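Oct 15, 2026

Drove out to Jollham early with Boris. Second site visit on the Grosach house rules, and the first one where I've had the draft in my hand while the robot was working. Miroslava was already there with the laptop set up and had let herself in with the key from the lockbox. Coffee from the servo, not good.

The draft is up to 42 clauses. I'd like it shorter. Most of the growth since February is in the part on domestic floors, where every visit adds a line and none takes one away. Today I went through that part only. I left kitchens and stairs alone.

## Before the arms move

Clause 3 says the operator walks the floor before enabling the arms and decides what is rubbish and what belongs to the household. It reads well enough on paper. In a house with kids' things about it gets hard quickly. Through the doorway there were purple toy pieces and other small things on the pale floor, a cushion, and clothes or cloth here and there. On our side, bits of debris on the tiles. A small broken toy part and a scrap look much the same to anyone in a hurry.

Boris wants a size limit. Anything bigger than a thumbnail is treated as property. I don't like size limits for this, as a lost earring is smaller than a thumbnail. Miroslava suggested a boundary: the robot sweeps only the area the operator names out loud and writes down, and everything past that line stays where it is. I've put hers in. New wording:

> The sweeping area shall be stated before work begins. Items outside the area shall not be moved, whatever their condition.

"Whatever their condition" will get argued over. Leaving it.

The other change is to clause 5, on what the wrist cameras can see. The old text said the operator must have "a clear view from at least one camera." That's too loose. A finger straight up the middle of the picture blocks most of what's ahead, and a bit of shiny black plastic around the base of it takes a good share of the rest. You can still see the room off to one side, very bright, and you could talk yourself into calling that a clear view. It now says a clear view of the contact point, and if there isn't one, use the head camera or stop. 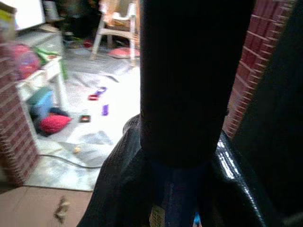
## Tools

Clauses 11 to 16. We use ordinary household tools and I want to keep it that way. The purpose-made ones cost too much and people lose them. The dustpan goes in the left hand and the broom in the right. The draft had this as a "should" and I've made it a "shall" for Grosach crews, purely so that two operators swapping over mid-shift don't have to work out what they've inherited. Boris is left-handed and objected. I noted it.

Rule 12 is dustpan flat to the floor before the bristles come down. No change.

Rule 13 is grip on the broom. Some operators take it at the top end of the handle and some partway down. Top end gives reach, lower down gives control. I had 300 mm from the top as the limit, a number I got from the Bermúdez trial and never tested. Took it out. It now says to record where the handle is held, and we'll look at the records later.

Rule 15 is cables. There was black cable looping over the tiles on the left and another thinner one lying across the threshold toward the blue bucket. The clause says no cable in the sweeping area, which isn't practical in a doorway when the cable has to come from somewhere. Miroslava read it back to me twice to make the point. Changed to: cables that can't be rerouted are named along with the area, and the broom isn't to cross them. She's going to check that against the 214 entries in the Ferkance log to see how many would have failed under the old wording. My guess is plenty.
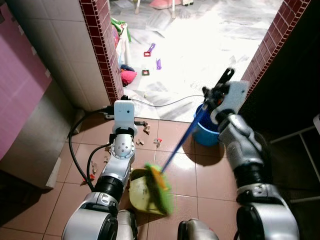
## Bags and buckets

Clause 20 on. This section is new and I haven't got it right yet.

The trouble is soft things. With a broom you can set a grip and write it down. A black rubbish bag folds up around whatever goes into it and the operator loses sight of the finger ends. My first draft had a force limit and Boris pointed out that we don't have a figure we'd stand behind, so the clause would just be a blank with a unit after it. Fair enough. For now: no downward press on a bag unless the operator has checked what's in it, and no closing the fingers on a part of the bag they can't see.

Buckets are simpler. Next to the work, not in the doorway where a person would walk. Ours was near the doorway.

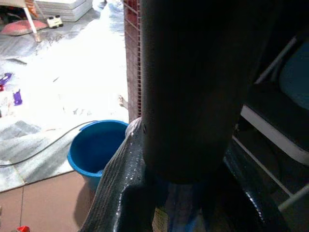

I also wrote down that the bucket position ought to be agreed with whoever lives in the house, and then crossed it out, as that's covered by clause 2 already.

Stopped for lunch late. Boris brought up training hours again. He wants 1000 before anyone works in an occupied home, and I think a supervised sign-off does more than a number. We've had this conversation a few times now. Miroslava stayed out of it and ate her sandwich.

Drove back in rain. To do:

- send the floor section to Miroslava with the changes marked
- ask Grosach who signs for clause 2
- find the Bermúdez notes on handle grip, probably in the green folder
- gloves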